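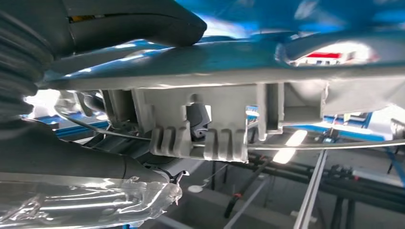
Covlow puzzle hunt: the Pilum changes its rules again

So the Pilum is back in September, and once more the organisers have promised that it will be "fairer and friendlier". I have heard this before. Last year it was going to be fairer too, and 84 teams spent the better part of an hour outside the old corn exchange, trying to read a clue that had been printed in pale green on cream.

The main change is to the hints. Until now you could buy a hint with points, and most teams below the top dozen bought plenty. This time every team gets five free ones, released on a timer, with the first at 48 minutes after the start. I can see the thinking. I also suspect that a lot of people will simply sit in a café until the timer goes off, and I'm not sure why anyone would call that a hunt.

There will be 13 puzzles spread between the market square and Bernstead, and one final puzzle that pulls the answers together. Bernstead is a long walk if you have misread something at the Covlow end, and the bus is not to be relied on after lunch. The map will be given out at the start as usual – on paper, thankfully, after the business with the app.

Scoring is where I remain hardest to please. Wrong answers used to cost you. Now they don't, so a team with a decent anagram solver and no shame can keep typing until something sticks. The rules sheet says that guessing "may be limited" and leaves it there. Limited to what, and by whom?

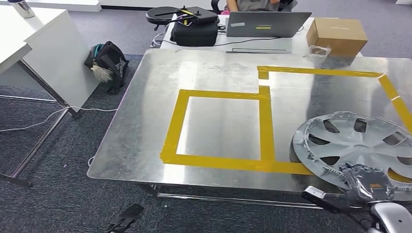

Navarro, whose answer-checking system is being used for the first time, was asked about this at the open evening. Navarro replied that there would be a short wait after each wrong answer, that the wait would grow longer with every further guess, and that no team playing properly would ever notice it. Fine, but I would like to see that written on the sheet before I pay.

Entry is per team and the fee has not been announced, though the form is already open. Old puzzles and their answers are on the hunt's page if you want to practise. Be warned that the answer to last year's number five is still wrong there.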